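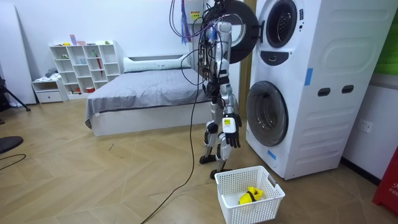
3.2 시연 데이터 수집

가정 내 조작 학습을 다룬 최근 연구들은 대체로 시연의 총량을 먼저 내세운다. 우리는 이 관행에 회의적이다. 같은 바구니를 같은 자리에 두고 같은 조작자가 되풀이한 시연 3000건이 조건을 바꾸어 얻은 700건보다 많은 정보를 담고 있다는 근거를 우리는 찾지 못했다. 이 절에서는 본 연구의 수집 절차를 기술하고, 그 절차가 무엇을 보장하지 못하는지도 함께 적는다.

수집은 침실을 본뜬 실험 공간에서 이루어졌다. 그림 2는 작업 구역을 고정 카메라로 본 모습이다. 휴머노이드 로봇은 위쪽에서 내려온 케이블에 매달린 채 적층형 세탁·건조기 앞에 서 있고, 위 칸의 문은 열려 있으며 아래 칸의 문은 닫혀 있다. 흰색 플라스틱 바구니는 로봇의 발 앞쪽 바닥에 놓여 있고 그 안에 노란 천이 구겨져 있다. 뒤편의 침대와 칸막이 선반은 치우지 않았다. 배경을 비우면 시각 모듈의 학습은 쉬워지지만, 그렇게 얻은 성공률이 실제 가정에서 유지된다고 주장하기는 어렵다.

그림 2. 세탁물 투입 과제의 수집 환경. 로봇은 상부 케이블에 매달려 있으며, 바구니는 기기 앞 바닥에 있다.

과제는 바구니의 세탁물을 꺼내어 열린 투입구에 넣는 것으로 한정하였다. 조작자는 원격 조종 인터페이스 Trokine으로 로봇의 상체와 손을 움직였고, 관절 각도와 손목 자세, 영상은 기록 도구 Zisenton으로 시각을 맞추어 저장하였다. 조작자 13명이 참여하였으며, 한 회차는 시연 15건으로 제한하였다. 예비 수집에서 회차가 길어질수록 손목 궤적이 단조로워지는 경향이 보였기 때문이다. 다만 이것이 피로 때문인지 숙련 때문인지는 우리 자료로 구분되지 않는다.

회차마다 바구니의 위치와 방향, 천의 종류와 구겨진 정도를 바꾸었다. 배치는 조작자가 고르지 않고 사전에 생성한 목록을 따랐다. 그럼에도 변이는 고르지 않다. 투입구에서 먼 배치는 시연이 중단되는 일이 잦아 결과적으로 덜 수집되었고, 바구니가 기기 옆면에 바짝 붙는 배치는 팔의 간섭 때문에 아예 목록에서 뺐다. 따라서 이 데이터로 학습한 정책이 바구니 위치에 강건하다는 표현은 목록에 포함된 범위 안에서만 성립한다.

실패한 시연의 처리도 문제가 된다. Dandura 데이터를 비롯한 기존의 수집 방식에서는 성공한 시연만 남기고 나머지를 버린다. 우리는 최종 집합 700건에 천을 떨어뜨렸다가 다시 집은 시연을 포함하였다. 회복 동작이 정책에 도움이 된다는 기대에 따른 것이나, 4절의 비교에서 그 효과는 조작자 간 편차보다 작았다. 성공 여부는 수집에 참여하지 않은 평가자 두 명이 영상을 보고 판정하였으며, 천의 일부가 투입구 가장자리에 걸친 경우에 의견이 가장 자주 갈렸다. 이런 시연은 별도의 표지를 달아 두었고 성공률 계산에서는 제외하였다. 이를 성공으로 세면 수치가 좋아지지만, 문을 닫을 수 없는 상태를 과제 완료로 보기는 곤란하다.

상부 케이블의 영향 역시 가볍게 볼 수 없다. 매달린 상태에서 얻은 자세가 스스로 균형을 잡는 상태로 그대로 옮겨 간다고 볼 이유는 없으며, 케이블이 상체 주위를 지나므로 일부 시점에서는 팔이 가려진다. 우리는 가림이 심한 구간을 잘라 내는 대신 구간별 가림 정도를 함께 기록하였다. 제거 기준을 사후에 정하면 원하는 결과에 맞추어 데이터를 다듬을 여지가 생긴다.

비교를 위해 시뮬레이터 Laryea에서 생성한 합성 시연 3000건을 별도로 준비하였다. 합성 시연은 배치를 원하는 대로 고르게 채울 수 있으나 천의 접힘과 마찰은 단순화되어 있다. 두 집합을 섞어 학습한 결과는 4.1절에 제시하되, 혼합 비율은 검증 집합에서 한 차례만 선택하고 이후 조정하지 않았다. 실험 공간이 하나뿐이었으므로 다른 방, 다른 기종의 세탁기에 대한 일반화는 본 논문의 주장에 포함하지 않는다.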